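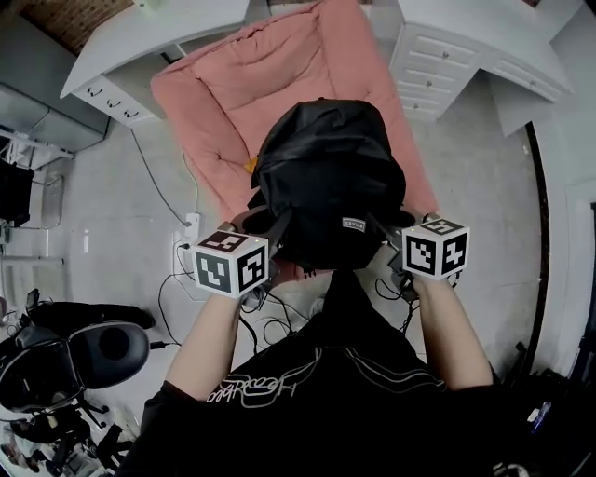 About Usus

Usus is a small organization that helps ordinary people find out what is being collected about them, who is keeping it, and what they can do if they don't like the answer. We work mostly on government surveillance and public records, with a fair amount of time spent on the private companies that sell information to government offices. We have been at it for seven years now, and we still get a little thrill when a letter comes back with fewer black bars on it than we expected.

How we got started

The whole thing began with a records request. A few of us lived in the same town and had noticed license plate readers going up along the main road, and we wondered (as you do) how long the pictures were kept. We wrote to the town. The town wrote back and said the question belonged to the county. The county said the readers were run by a contractor, and the contractor didn't answer at all. By the time we had a usable reply, other people had heard what we were doing and wanted help with questions of their own, and it seemed silly to keep passing around the same worn-out folder of sample letters.

So we put the letters online, added some notes in the margins, and picked a name. Usus is an old Latin word for use, or the right to use something. We liked it because so much of our work comes down to that one question — who gets to use what they know about you, and for what? It is also short, and it fits on a mailing label.

What we do

Most of our days go to answering mail. People write to us when they have been stopped at an airport once too often, when a phone bill shows up in a court file, or when their city council is about to vote on a new camera contract and the meeting papers run to several hundred pages. We read the papers with them. We help with the wording of requests and appeals, and we explain in everyday language what a warrant covers, what a subpoena covers, and where the law is simply unsettled. We aren't a law firm and we can't represent you, but we keep a list of lawyers who take this kind of case and we're glad to share it.

We also run the Samarakoon Library, our free online collection of surveillance policies, contracts and oversight reports. It holds 900 documents at the moment, and 600 of those came from requests that our readers filed themselves and then kindly sent on to us. Everything is searchable by state and by subject. The scans vary a great deal in quality (some of them have clearly been through a fax machine more than once) but we have typed up the worst ones by hand.

Then there is Dridov, our request tracker. You put in the date you sent your letter and the office you sent it to, and Dridov reminds you when a reply is due and suggests what to write if it doesn't come. It asks for an email address and nothing else, and you can delete your account from the first screen you see after signing in.

Workshops and visits

Every April we set aside the month for workshops in libraries, high schools and community colleges. We have held them in 13 states so far. A workshop lasts about two hours, and most people leave with a finished request in an envelope. Teachers who would like the classroom packet can download it from the Library, and you are welcome to change it to suit your students — we only ask that you leave the page of legal references alone, as we check that one very carefully.

How we pay for it

Usus is supported by readers' gifts, by workshop fees from the schools that can afford them, and by a yearly grant from Zemurine, a family foundation that has been patient with us from the beginning. We don't take money from government agencies or from companies that sell surveillance equipment. Our accounts are posted every year under Reports.

Your privacy here

We would be poor company if we didn't say a word about our own habits. Our website keeps no visitor logs past the end of the day, carries no advertising, and loads nothing from anybody else's servers. Letters you send us are kept for as long as your case is open and are shredded after that, unless you ask us to hold on to them.

Get in touch

We love hearing from people, even when the question is a small one or you aren't sure it is a question yet. Use the form on the Contact page, or write to us on paper if you prefer. Replies can be slow in workshop season, but we do read everything.

Page last updated 2019-05-02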